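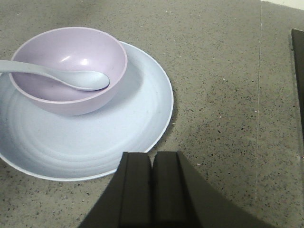

*Photo: Usman Naqvi / Valeck*

## About Valeck

Valeck is an independent basketball site. We cover player movement in the professional and minor leagues: signings, waivers, trades, two-way deals, overseas moves and the contract rules behind them. We also publish a daily newsletter and keep a searchable transaction log that goes back to our first season.

The site was started by Amna Qureshi, who had been keeping the log as a spreadsheet for her own use while working as a copy editor at a regional newspaper. Readers of her newspaper's basketball blog began writing in to ask for it. She put the spreadsheet online one July, during free agency, and the newsletter followed that fall. Usman Naqvi joined the next year to build the database and take over the photo desk. He still does both.

We are based in Jestbridge, on the second floor above a print shop on Baloch Street. Most of our writers work from home in other cities and file remotely.

### What we publish

**The Log.** Every signing, release, trade and assignment we can confirm, with the date, the teams, the contract type and the source. Each entry links to the team announcement when there is one. If there isn't, the entry says where the information came from. Last season the Log took in 1430 new entries.

**The Morning Sheet.** Our newsletter, sent at 6:30 a.m. Eastern during the season and once a week in the summer. It lists the previous day's moves and who is due to clear waivers, with a short note on anything that affects a team's cap position. It is free.

**Explainers.** Longer pieces on how the rules work. The most read are the ones on buyouts, the stretch provision and how waiver claims are ordered. We update these when the rules change and put the month of the last update at the top of the page.

**Dara.** Our contract tool. You enter a team and a proposed signing, and Dara shows which exceptions could be used and what is left afterward. It uses our own salary estimates, which will sometimes be off from the official figures by a small amount. Please don't treat it as a legal or financial document. Agents and front offices have their own software.

### How we report

We don't run rumors from unnamed social media accounts. A move goes in the Log as "reported" when it has been published by an outlet with a named reporter, or when one of our own writers has it from two people with direct knowledge. It changes to "official" when the team or the league announces it. If a deal falls apart, the entry stays up and is marked "void," with the reason if we have it.

When another outlet had the story first, we say so and link to it.

We correct errors on the page where they appeared, with a note at the bottom. Errors in the newsletter are corrected in the next issue. Spelling and formatting fixes are made without a note.

Writers may not bet on basketball at any level, and may not accept travel or tickets from teams or agencies. Press credentials are fine.

### Who pays for it

Valeck is owned by Amna and Usman. We have no outside investors. Our income comes from memberships, from licensing the Log to 3 broadcasters, and from a small number of ads on the explainer pages. We don't take advertising from sportsbooks.

A membership costs $99 a year. Members get full exports of the Log, saved searches in Dara and a monthly question-and-answer thread with the staff. The newsletter, the explainers and the basic version of the Log are open to everyone, and we plan to keep them that way.

We give free memberships to high school and college newspapers. So far 460 student accounts have been opened. An adviser can request access by writing from a school email address.

### Writing for us

We take freelance pitches on minor league and overseas basketball, especially from people who cover a club in person. Send two or three paragraphs on the story and a link to something you've published. A personal blog is fine. We pay on acceptance. We aren't looking for mock drafts, power rankings or trade ideas.

There are no full-time openings right now. When there are, they are posted on this page and in the Morning Sheet for at least two weeks.

### Contact

Corrections: use the "Report an error" link under any Log entry. These go straight to Amna.

Dara and site problems: write to the support desk through the contact form, and include the team and the season you were looking at.

Licensing and school accounts: contact form, attention Usman Naqvi.

Mail: Valeck, Baloch Street, Jestbridge. Please don't send jerseys or cards for signing. We can't pass them on to players.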